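Part-time bookings assistant, Millari Garden Rooms

Millari rents out garden rooms and patios by the day to people who want somewhere quiet to meet, study or hold a small family lunch. We run two sites, Yaman and Drurusby, and take bookings for both from the Yaman office. We are looking for a part-time bookings assistant to join us in March.

You would report to Corina Barbu, who manages bookings, and share the desk with Delia Benítez. The job is mostly email and phone. On dry days a good deal of it gets done outside, at one of the glass-topped patio tables. 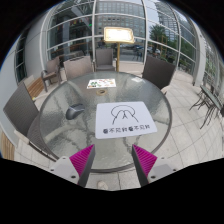
What you would do

Answer booking requests by email and phone, usually the same day
Keep the calendar for both sites up to date
Send invoices and follow up on late payments
Set out chairs and unlock the rooms before the first guests come in
Show new guests where the kitchen, restrooms and parking are
Pass repairs on to Assunta Leone, who looks after the buildings

We handle 222 bookings in a normal spring season, and most of them change at least once. Guests move dates, add people or ask for the other site. You need to be patient with this and careful about writing it down. The calendar is a plain spreadsheet – there is no special software to learn.

What we are looking for

Clear written English and a polite phone manner. Basic spreadsheet skills. Some experience in an office, a hotel, a library or anywhere else with a front desk is useful but not required. You should be able to carry folding chairs up one flight of stairs. A driver's license helps if you are asked to cover at Drurusby, where the bus service is poor on weekends.

Chinese is welcome, as several of our regular groups speak it, but you will not be tested on it.

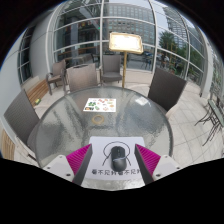 Hours are 20 a week, spread over four days, with one weekend day in every two weeks. Mornings start at 8:30. We can be flexible about which weekdays you work, and we plan the schedule a month ahead. You get a laptop and a work phone. A mouse and pad, like the black mouse and white pad on the table, are supplied as well, so there is no need to bring your own. Lunch is an unpaid half hour.

Pay and benefits

The starting rate is $17 an hour, paid every two weeks. After three months there is a one-time payment of $200. Paid vacation and sick days are worked out in proportion to your hours. Staff may use a garden room free of charge for one private event a year – please book it through the calendar like everyone else.
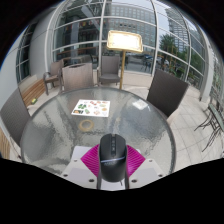

Patio table with textured glass top.

How to apply

Send a resume and a short letter to Fionnuala Mulligan at the Yaman office by 17 March 2019. In the letter, tell us which days you can work and when you could start. Please do not send references yet. We will ask for two if we invite you to interview.

Interviews last 30 minutes and are held at Yaman, with a short spreadsheet task at the end. Everyone who applies will get a reply, including those we do not invite.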